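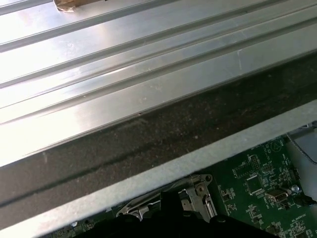

機械の裏蓋を開けるのは、人の家の押し入れを開けるのに似ている。見てはいけないものはだいたい入っていないのに、なんとなく声をひそめてしまう。

五月の連休が明けてから、うちの作業机はずっとこれに占領されている。夕飯は机の隅、茶碗一個ぶんの領土で食べている。家族からの抗議は今のところ二回で、二回目は文書だった(冷蔵庫にメモが貼ってあった)。

ものは Kellia の古い表示装置である。駅の売店や病院の待合室で、誰も見ていないお知らせを延々と流していたような、あの手の箱だ。知人の Po-yen Chiang さんが引っ越しのときに「いる?」と言い、私は「いる」と言った。考える時間は一秒もなかった。こういうときに考える人は、たぶん家が片づいている。

値段は500円。タダでいいと言われたのに、タダだと後で文句が言えないので500円を押しつけた。結果として文句は一つも聞いてもらえていない。

さて、背面のアルミの板である。

この板が、やけにいい。ヘアラインの入った大きな一枚で、長い畝のような筋が端から端までびっしりとプレスされている。放熱のためか、強度のためか、両方か。設計した人に聞けば三十秒で終わる話を、私はもう三晩ほど考えている。平らな薄板は指で押せばへこむが、畝が入ると急に頑固になる。段ボールの中身が波打っているのと同じ理屈だろう。トタン屋根もそうだ。人類は昔から、薄いものを折って威張らせるのが得意だった。

光の当たり方によって、山のところがほとんど白く飛んで、溝だけが細い灰色の線になる。枯山水に見えなくもない。そう言ったら家の者に「見えない」と即答された。

よく見れば擦れた跡がいくつかあるし、縦に薄い引っかき傷も一本ある。最初は私がやったのかと思って青くなったのだが、ドライバーを握る前に書いたメモに「傷、縦、薄い」と残っていた。過去の自分に感謝することは年に何度もないので、ここに記録しておく。自分を信用していないので、開ける前に必ずメモを取るのである。

端のほうに、しわの寄った薄茶色の小さな切れ端がくっついている。テープなのか紙なのか、まだ判断がつかない。爪でめくれば分かるのだろうが、めくっていない。こういうものには二種類あって、何の意味もなく残っているだけのものと、剥がした瞬間に全部が台無しになるものがある。外見では区別できない。昔、Pillton のラジカセで後者を引いたことがあり、中の配線をまとめていた最後の良心のような一片だった。あれ以来、茶色いものには手を出さないことにしている。

板の次が、黒っぽい帯だ。

濃い焦げ茶というか、ほとんど黒で、表面がざらざらと粒立っている。発泡材のパッキンのようなものだと思うのだが、材質の名前は知らない。長手方向に、少しだけ色の濃い筋が一本走っている。何かが長年押し当てられていた跡のようでもあるし、最初からそういう作りのような気もする。私はこの手のスポンジ状のものを信用していない。古くなると触っただけで崩れて、指が三日ほど黒くなる。カセットデッキのベルトと、スピーカーのエッジと、古いヘッドホンの耳当て。中年の趣味は、たいてい加水分解との戦いである。

今のところこの帯は崩れていない。ただ、白っぽい細かい埃がぽつぽつ載っていて、これが取れない。エアダスターで吹くと隣に移動する。筆で払うと粒の間に潜る。粘着ローラーを使えばきれいになるだろうが、帯ごと持っていかれる未来がはっきり見えたので、ローラーは引き出しに戻した。洋服ブラシも試そうとして、洋服の持ち主に没収された。

埃については、Sum-yee Chuang さんにも相談した。古い計測器を直しては売り、売ってはまた買い戻している人で、この分野では私の先輩にあたる。返事は一行だった。

「埃は部品だと思え」

含蓄があるのか面倒くさかったのか、判断に迷う。二日置いてもう一度読んだが、後者だと思う。

帯の隣には、淡い灰色の板金の縁がある。つやのない、うっすら埃をかぶったような仕上げで、アルミの隣に並ぶといかにも地味だ。表の顔がぴかぴかの畝模様で、すぐ隣がこの色。百貨店の売り場から、従業員用の扉を一枚くぐったときの、あの感じに近い。私は昔から扉の向こう側のほうが好きだった。売り場では何を見ても値段がついているが、扉の向こうには台車しかない。

その縁のところが開口部になっていて、中から緑の基板がのぞいている。

基板が緑だと安心する。最近は黒だの白だの、妙にしゃれた色のものもあるけれど、黒い基板は配線が追いにくくて、老眼に対する嫌がらせだと思っている。その点、この緑は親切だ。細い銅の線が見えるし、白い印刷の枠もちゃんと読み取れる。いや、読み取れるというのは見栄で、ルーペが要る。ルーペは Liao という文具屋で買った300円のもので、レンズの端で世界が少し曲がる。

抵抗やコンデンサの類は、もう米粒よりずっと小さい。くしゃみ一つで行方不明になる大きさである。はんだごてを握っていた頃の部品には足があって、曲げたり切ったりする余地があった。今のはただ、そこに載っている。手を出すなと言われているようで、実際、手を出さないほうがいい。

その中で唯一、私の世代にも話しかけてくれるのが、二列に並んだ黒いピンヘッダだ。ピンがちゃんと立っている。テスターの棒も当てられる。知らない人ばかりの法事で、やっと見つけた同級生のような存在だ。何の信号が出ているのかは知らない。同級生だって、今の仕事まではよく知らないものだ。

ヘッダの近くには四角い黒い IC が座っている。細かい部品に取り囲まれた様子は、どう見ても課長である。その脇に銀色の金属に覆われたコネクタがあり、すぐ横に小さな丸いねじの頭が一つ。私はこのねじに、かなりの時間を使った。

回すべきか、回さざるべきか。

回せば基板が外せるかもしれない。外せば裏が見られる。裏を見てどうするのかと聞かれると困る。登山家に山の裏側のことを聞く人はいないのに、基板だといつも聞かれる。

結局、まだ回していない。手持ちのドライバーが微妙に合わなかったからだ。Derkosero という、読み方に自信のない通販の店に精密ドライバーのセットを頼んだ。31本組。家には既に精密ドライバーが三組あり、合わせればちょっとした楽団が組めるのだが、三組とも同じサイズが一本ずつ行方不明になっている。しかも全部、一番使うやつだ。どこへ行くのだろう。あれだけ集まれば、どこかで立派なセットになっているはずである。

白い三角の印刷もある。枠で囲まれて、いかにも何か言いたげだ。注意しろということなのか、向きを示しているのか、単なる工場の都合なのか。三角というのは便利な形で、描いておけばとりあえず人が身構える。私も身構えて、念のため、その晩は電源コードを別の部屋に置いて寝た。

開ける前に控えた手書きのラベルには「2194」とだけあった。Chiang さんに聞いたら、自分が書いたのではないと言う。前の持ち主の管理番号か、暗証番号か、誰かの借金か。一応メモ帳に写した。メモ帳にはこの手の意味不明な数字がたまっていて、いつか全部つながって宝の場所を指すのを待っている。

ここまで読んで、それで直ったのか、と思った人がいるかもしれない。そもそも壊れているのかどうかを、私はまだ知らない。通電していないのである。通電すると結果が出てしまう。動けば蓋を閉めて、使い道のないお知らせ表示機が一台できあがる。動かなければ、原因を探さなければならない。どちらになっても、畝を眺めている今ほど楽しくはない気がする。

とはいえ、領土問題のほうはそろそろ限界だ。冷蔵庫のメモには期限が書いてあって、それによると机は来月までに返還することになっている。代わりに廊下の棚の下段が提示された。奥行きを測ってみたら、アルミの板が少しだけはみ出す。縦なら入る。縦にするとあの茶色い切れ端がどこかにぶつかりそうで、それを避けて斜めにすると今度は掃除機が出られない。

掃除機のほうに引っ越してもらう案を、これから紙に書いて冷蔵庫に貼ってくる。磁石が一個足りない。

ドライバーは明日の午前中に届くらしい。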